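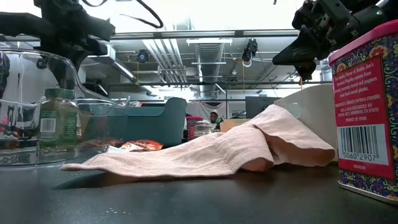 House rules for a shared robot bench: how strict do you make them?
Aug 14, 2022, posted by benchwarmer_ida
Print | E-mail this page

I look after the written rules for a two-arm bench at Idine, and they have grown to 36 lines since December, which I know is too many because people have stopped reading them. The part we argue over most is what may be on the table while the arms are powered. Ours does household sorting, so you get a pink towel, a glass spice jar, a tin of smoked paprika and a plastic basket all sharing the same top, and every one of those wants to be handled differently. Do you write a rule for each kind of object, or one general rule and trust people? And how do you deal with someone standing on the far side of the table? I would love to hear what has lasted in other labs, even if it's untidy.

flalard_night_shift
We went through this at Flalard and I feel for you! Our sheet got up to 80 lines at one point (I wrote a good many of them, I'm sorry to say) and we cut it to nine. What survived is mostly about people. One person has the stop button in hand whenever the arms are live, and that person does no other job, no typing, no tidying. No hands over the table until the operator says "clear" out loud. Anybody across the table stays behind a taped line, and the line goes where the arm can reach at full stretch, plus a good margin for whatever it might be holding.

For objects we keep one rule for glass: lids on tight, nothing lifted higher than a hand's width until the grip has been tried slowly. Cloth gets its own line too. A towel can hide a small jar very nicely, so we lift it and look before each run. And do a proper risk assessment first, please, on paper, with the arm's manual open beside you. House rules sit on top of that.

yap_tinkerer
just use plastic jars

musus_bench2
Mostly agree with the long reply, though I'd keep your object list and move it to a separate card at the bench. New folks like having something to look at. Ours has 21 items with a speed limit penciled next to each, and whoever changes a limit initials it. Food packets we swap out when they start to split, and spices stay shut, as fine powder and open gearing don't get along.

Reader comments

oldgrease: Taped line, yes. Ours wore off and it took far too long for anyone to redo it. Paint it if your floor allows.

benchwarmer_ida: Thank you all so much. I'm taking the "clear" rule straight away and will try the card next to the monitor.

petal77: Does the stop button person get breaks? We swap at every change of task and it helps.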